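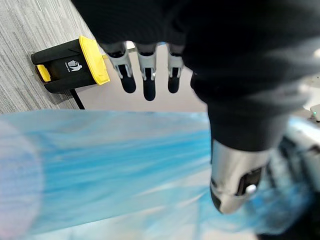 Zudport Household Robotics Program

The Zudport Household Robotics Program is a student robotics course and competition held each year at Zudport Technical College. Students program robotic arms with fingered hands to carry out domestic chores, among them the handling of trash bins and plastic bags. The program combines a credit-bearing class, taught in the fall, with a student club that prepares teams for a public contest in March. It is administered by the Department of Applied Mechanics and directed by Sneha Upadhyay, a senior lecturer in the department.

Contents
1 History
2 Organization
3 Equipment
4 Curriculum
5 The bag task
6 Competition
7 Teams
8 Reception
9 See also

History

The program traces its origin to the Manipulator Club, founded at the college in 1975 by students of machine design. The club's early members built hydraulic arms from salvaged farm equipment and showed them at the college open house. Membership fell in the following decade, and the club was inactive for several years before a group of electronics students revived it with small servo-driven arms.

For most of its later history the club concentrated on block stacking and parts sorting, which were the standard events at regional student meets. Upadhyay joined the department as a lecturer in control systems and became faculty adviser to the club in her second year. Under her direction the rigid test objects were gradually replaced with ordinary household goods. The first of these were dish towels and paper cups. Trash bins and bags were added two years later, after a student thesis on the grasping of thin plastic film.

The present name was adopted when the college approved the associated class. The older name survives on the club's tool cabinets and in the title of its newsletter, The Manipulator.

Organization

The class, listed in the college catalog as Household Manipulation, is open to students who have completed introductory programming and one semester of statics. Enrollment is limited by the number of work stations. The club has no entrance requirement, and its members have included students of nursing, graphic design and hotel management.

Each team appoints a pilot, who operates the arm during demonstrations; a programmer; and a recorder, who keeps the trial log. Teams may have additional members without a fixed role. A student may not serve as pilot for the same team in two consecutive contests.

The laboratory occupies the ground floor of Filali Hall and is open to teams until 9 p.m. during the semester. First-year students work under the supervision of a second-year student assistant.

Equipment

Teams use jointed arms fitted with multi-fingered hands. Fabric sleeves are placed over the arms for bag work, and students are instructed to check the sleeve for slack before every trial. Slack material near the wrist has been a recurring source of failed attempts, as it can be pinched together with the plastic.

A camera mounted close to the hand supplies the main view for both operation and later review. Students are taught to interpret the limits of this view, in particular the blurring of material that moves quickly near the lens and the way the arm itself can hide a large part of the work area. Trial logs are required to note any moment at which the fingers or the bag could not be seen clearly.

Control software is written in Fluvulen, a teaching environment developed within the department. Fluvulen records joint positions and finger commands alongside the camera view, so that a trial can be replayed step by step. Earlier classes used a commercial package, which was abandoned when its license for student use ended.

Curriculum

The class begins with four weeks of bench exercises in which students calibrate finger positions and measure closing force. No household objects are used in this period. The following weeks are devoted to objects that keep their shape, such as bins, lids and boxes. Flexible materials are introduced in the second half of the semester.

Written work consists of a weekly trial log and a final report. The report must describe at least one failed approach in enough detail for another team to repeat it. This requirement was introduced by Upadhyay, who has stated that early reports "described only the afternoon on which everything went well." Past reports are kept in the laboratory and may be read by any student.

Assessment is based on the quality of the logs and the report. Contest results do not affect the course grade.

The bag task

The bag task is the best-known exercise of the program. A team must pick up a plastic bag, open it, and bring it into position over a small bin without knocking the bin over. In the advanced version the bin starts on its side and must first be set upright.

Plastic bags present several difficulties. The film is thin and reflective, and its folds change shape with every contact. Translucent bags are considered harder than opaque ones by most teams, as a carpet or floor showing through the film can confuse software that looks for edges. Air moved by the arm can also lift the bag away from the fingers.

Two general methods are in use. In the pinch method, one layer of film is held between two fingertips and the remaining finger is used to separate the second layer. In the sweep method, the hand moves broadly through the air with the bag held at one corner so that the mouth opens by itself. The sweep is faster but less predictable, and teams that use it are required to keep a clear space around the arm.

Floor covering was not specified in the original rules. Following complaints that bins slid on smooth flooring, the rules now require teams to practice on both carpet and a smooth surface. The surface used in the final is drawn by lot.

Competition

The annual contest is named the Clisport, after the former sports pavilion in which it was first held. It takes place in March and is open to the public. Each team receives 30 minutes at the station, including setup, and may make as many attempts at the task as time allows. Only the best attempt is scored.

Points are awarded for completion, care in handling and recovery from errors, to a maximum of 900. A torn bag carries a penalty of 47 points, a figure carried over from the first rule book that has never been revised. Proposals to round it to 50 have been defeated at two rules meetings.

Any team member may stop the arm at any time without penalty. Spectators are seated behind a barrier and follow the work on a screen that shows the view from the hand.

Teams

Teams choose their own names, which are retained when members graduate. Long-standing teams include Second Drawer, Lid Side Up and the Filali Hall Sanitation Department. The last of these won the Clisport in three of its first five editions and wrote the bin-handling notes now given to all new students.

Visiting teams from other colleges were admitted from the fourth edition onward. They may use their own control software but must work with the arms supplied by the host.

Reception

The program has been described in the college's annual report as a model of low-cost practical instruction. Some members of the engineering faculty initially objected that the chores were too simple to merit academic credit. The objection was withdrawn after a departmental review found that students spent more laboratory hours on the bag task than on any other exercise in the first two years of study.

Former students have criticized the scoring of care in handling, which depends on the judgment of the referees. A revised scoring sheet with separate entries for the bin, the bag and the surroundings was under trial at the most recent contest.

See also

Filali Hall
Fluvulen
The Manipulator (newsletter)
Zudport Technical College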